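Learning to Sleep in a Quiet Village

When I moved from the city to Wimitz in February, everybody told me the same thing: now you will finally sleep. I believed it too. For eleven years I lived above a street with a tram stop, and I was sure that the tram was my problem.

The first nights in Wimitz I slept worse than ever before. The village has one road, and after nine in the evening almost no car uses it. I was lying in bed and listening to nothing. Then the refrigerator started, and my heart jumped like somebody had broken a window.

I have now been here long enough to write down what I learned. I am not a doctor and it is only my own experience.

The ear looks for work

In the city my ears were always busy, so they did not care about small things. In a quiet house every small thing becomes big. The water pipe behind my bedroom wall makes a clicking sound when it cools down. I counted the clicks one night (please do not do this) and stopped at 216, very angry and very awake.

What helped me was to learn the name of each sound. I walked through the house in the evening with a notebook and wrote down what I heard and where it came from. The pipe. The stairs. The neighbor's gate. A branch on the gutter. When I knew them all, they became boring, and a boring sound does not wake me so often.

Bells

I have to write separately about the bells. The church in Brinutitz is on the other side of the hill, and with wind from the east I hear it strike every quarter of an hour. The sheep above the village wear bells too, from spring until the first snow. The people who were born here do not hear them. I asked my neighbor if the bells bother her at night and she asked me, which bells?

I do hear them, but I have changed my opinion. A bell is a sound with a clear beginning and a slow end, and if I follow it until the end, my breathing becomes slower. Now I do this on purpose – I wait for the church, I listen until it is gone, and often I do not hear the next one. 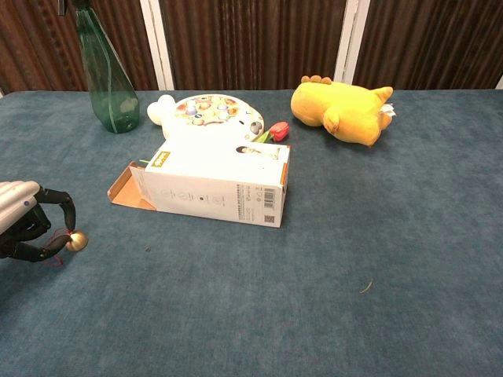

What I changed in the bedroom

I moved the bed away from the wall with the pipe. It is now 36 inches from it, in a position that looks a little strange, and the clicking is much softer.

I bought heavier curtains in Ivgate, in the shop behind the station. They are for the light, but I think they also take away some of the echo. The room was nearly empty when I came and each step in it sounded like a drum.

I set the heating lower and I wear socks. For me 55 degrees is fine, my sister says it is a punishment.

The phone sleeps in the kitchen. I resisted this one for months. I bought a simple Zamfir alarm clock for it, and I had to return the first one, because it was ticking.

What did not work

Earplugs. With them I hear my own blood, and this is worse than the pipe.

An app with rain sounds. After a while I could recognize the place where the recording starts again, and then I was waiting for it.

Going to bed early. I tried nine o'clock for two weeks and was awake at four every morning. Now I go at half past ten and get up at six, also when the night was bad. In April I slept through the whole night for the first time, and when I came down to the kitchen the refrigerator was already humming.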